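Chapter 6
The Shared Table

What this chapter covers: why the big table in an open office fills up. How to sort what is on it. Clearing it without starting a fight. Labels, a little. Cables get their own chapter (see 16), so only the basics on those.

Before you read: think of the last table you shared with other people at work. Whose stuff was on it? Could you say for every item? Most readers can't. Write down what you remember, you will need the list for Exercise 2.

6.1 Nobody's table

Desks have owners. Shared tables don't, and that is the whole problem in one line. A desk gets messy and one person gets annoyed. A shared table gets messy and everybody walks past it, puts down a cup, walks on.

The Puvport office, used all through Part Two, is a good plain case. One long floor, desks in rows, windows down one side. No storeroom. When the firm moved in last September the big table was meant for unpacking deliveries, then for meetings, then it was just The Table. Three jobs, no rules. By the end of the month people were eating lunch at their desks becuase there was no space to sit down.

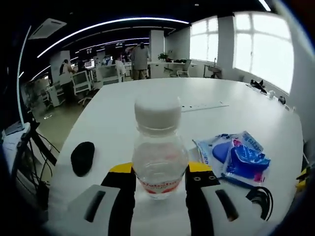

Sorting starts with one question, asked of each item: does it leave today, this week, or never? Don't pick things up yet. Just look and say it. The water bottle with the white cap is a today item, drink it or take it to your desk. The crumpled package next to it, today as well, once someone has checked inside. The power strip farther back is a never, it belongs to the table, and so it should be fixed in one place and not left to wander. Coiled black cable: hard one. Cables look like nevers and are nearly always this-weeks. And the black foam pad? If you can't name an item's job it goes in the query box (6.3).

Notice that size has nothing to do with it. Small things stay longest. A big carton gets moved the same day since it blocks the view, a loose cap can sit there for 100 days.

6.2 Today, this week, never

Today items. Drinks, food, wrappers, mail. Rule: gone by 6 in the evening, no exceptions, no notes saying "please leave."

This-week items. Tools in use, samples, chargers on loan. These get a tray and the tray gets a name on it. The Jirkedari trays are fine, so is a shoebox lid. No name, no tray.

Never items. Power, a lamp, maybe a plant. Keep to 2 if you can. Every never item takes space from the work, and dust collects round it.

Some offices add a fourth group, "someday." Don't. Brilteo tried it for one quarter and the someday shelf was full before the today tray had been emptied twice. It is just a polite word for keeping things.

6.3 The query box

One box, with a lid, at the end of the table. Anything without a job or an owner goes in. Date on a slip of paper, taped to the item, not to the box. After 16 days it is thrown out or given away. Tell people before you start, in writng, or the first clear-out will be the last.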